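Is a bench conveyor worth it for sorting plastic dishes?

Asked by Ntombi Sithole

We sort returned plastic cups and bowls into bins, up to 300 pieces a shift. Trarkow wants to sell us a tabletop belt and swears it'll halve the time. I got to look at one set up on a white table and I'm not convinced. The surface is already scuffed, and a light cup seems like the worst thing to put on it.

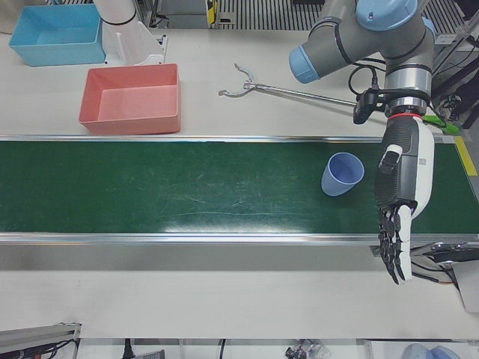
Light blue cup standing on the green belt.

Do cups stay up when it starts? And do the scratches matter, or is that a sales pitch for a new belt every May?

2 answers

Bheki Nel
Scratches, no. Ours looks far worse after three years and plates ride on it fine. What I don't buy is "halve the time." We timed ourselves before and after and gained 60 pieces on a good shift, most of it from moving the bins closer. Tall cups do tip if the belt starts with a jerk. Ask for a slow start and make them show you with your own cups, empty. Prutero quoted us for a "grip surface" and I still can't tell what it was supposed to do.

Look at where the bins go, too:
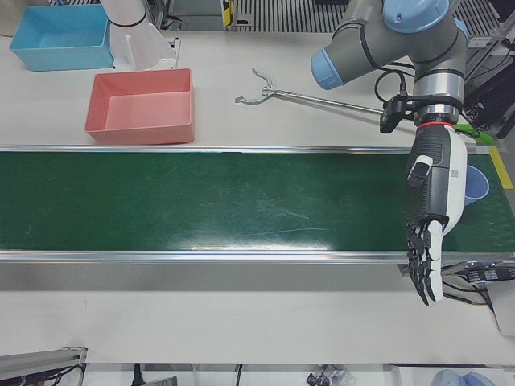 Bowl on the belt, pink bin just past the far rail, blue one farther back.

I'd want both bins as close as that pink one. If you have to stretch over the belt for every bowl, you've paid for a wider table. There's a reach-and-grab tool lying next to the pink bin. We have one too and I wouldn't plan a job around it.

Benedicta Nyarko
just get the belt, we love ours. bowls are no problem at all. never had a cup fall but we stack them

Comment from Ntombi Sithole: Stacked cups are a different job, ours come back single. Asking Trarkow about the slow start.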